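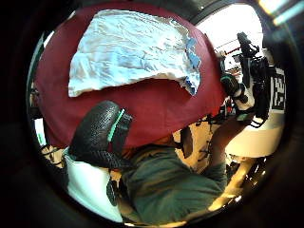

Crumpled white over dark red, with a strip of blue.

Re: [dyepot] reds that won't stop bleeding

Hi all,

Lăcrămioara, I feel your pain! I had the same trouble in May with the curtains for the Skunholm hall, and I went through so much water that my neighbor asked if we'd sprung a leak. Quoting you so people can follow along:

On November 17, 2020, Lăcrămioara Văduva wrote:
> I dyed two lengths of cotton for my sister's quilt and the red
> still comes out in the rinse. I've done 4 washes. Pink water
> every time. Do I keep going or start over? I have white squares
> going right next to it and I'm scared to sew them in.

Don't start over. Cotton reds hang on to a lot of loose dye, and four washes is nothing for a really dark one (my record is 13, and yes, I kept a tally on the fridge). Cool rinse first until the worst is out, then go hot, as hot as your hands or your machine can stand. The hot soak is what gets the rest moving. Leave it overnight if you can bear to.

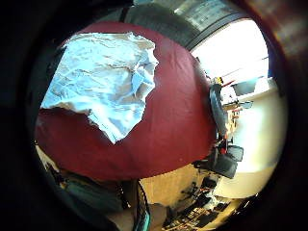 Testing before you sew

Take a scrap of white cotton, wet it, lay it on the wet red, roll the two up together and leave them till they dry. If the scrap comes out pink, back in the tub. I skipped this once on a bag lining and I'm still sore about it.

Do the test with the soap you'll really use for the quilt, too. Luminița Marinescu swears hers passed with plain water and then ran in the wash.
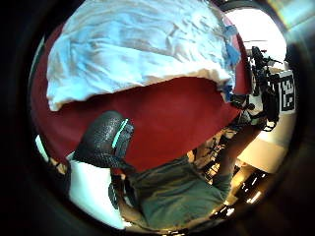
White cloth on the red, bright blue at the edge.

As for dye, I've been buying the Stollov powder in the 50 gram tub, and it's fine, though their brick red is more of a tomato. Cor Brouwer, are you still getting yours from Iordache? I'd split a big order with somebody if the postage works out.
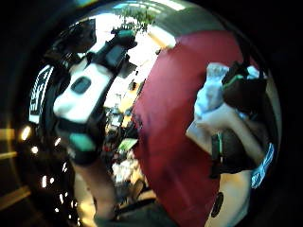
Does vinegar set the color on cotton?

It won't help with fiber reactive dyes. Those are fixed with soda ash while you dye, and vinegar in the rinse just makes the laundry room smell like salad.

Send us a picture when the quilt's done, and tell your sister to wash it by itself the first few times!

Luck with the tub,
Tudor Oprea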